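Home | News | Research | People | Events | Contact

Hand-guided corrections cut grasp failures in Susstead arm study

Short manual corrections can replace a large share of full demonstrations when training a low-cost robotic arm, according to results released in April by the Trireo group at Susstead.

The method, called Zulent, starts from a policy trained on 119 complete demonstrations of desktop pick-and-place tasks. When the arm drifts from a workable path, an operator takes hold of it and moves it back. Only the joint positions recorded during the correction - usually a few seconds of motion - are added to the training set.

Over 503 test trials, the corrected policy missed 13 grasps. A baseline trained on full demonstrations alone needed 3949 recordings to reach the same rate, said Katalin Orbán, who led the work with Amerley Korletey.

Objects were small household and office items. Deformable items were not tested, and all trials used a single arm design. Korletey said the gains were smallest in tasks with tight clearances, where operators tended to overcorrect.

Fanni Szűcs is preparing a version of the logging software for release. A follow-up study will compare experienced and first-time operators.

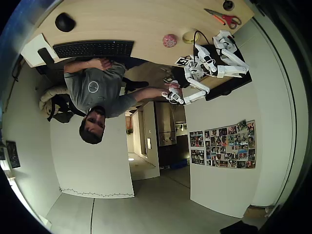 An operator at the desk grips the end of one of two white robotic arms.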